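Gindard 149 Standing Mirror, Black Frame
Supplied by Inska

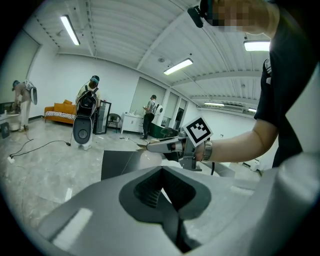
Gindard 149 in the Fonerthorpe showroom, near the orange sofa. Other furniture sold separately.

The Gindard 149 is a tall, black-framed mirror for dressing areas, studios and shared rooms. It stands on the floor and is fixed to the wall at the top with the bracket supplied. Unfixed use is not recommended.

Height: 149 cm
Frame depth: 2 cm
Glass: 6 mm, safety film on back
Frame color: black only
Fixings: 2 screws, 2 plugs, 1 bracket
Weight: roughly 20 kg

Hard floors: fit the felt pads before standing the mirror upright. Keep the base dry. Clean the glass with a damp cloth and wipe the frame separately; ammonia cleaners will dull the finish. The older Carrasco bracket does not fit this frame.

Placed opposite a window, the mirror will return glare at low sun. Under ceiling tubes, set it parallel to the row to limit streak reflections.

Delivery is flat, glass side up. Two people are required for lifting.

Comments (2)

Danai Chrysikopoulos
Bracket is fine on masonry. For drywall I had to buy different plugs. Please list the screw size.

Justinas Mägi
Does the frame come off for glass replacement? Mine has a chip in the lower corner.

Contact Inska | © Inska 2020 | Back to top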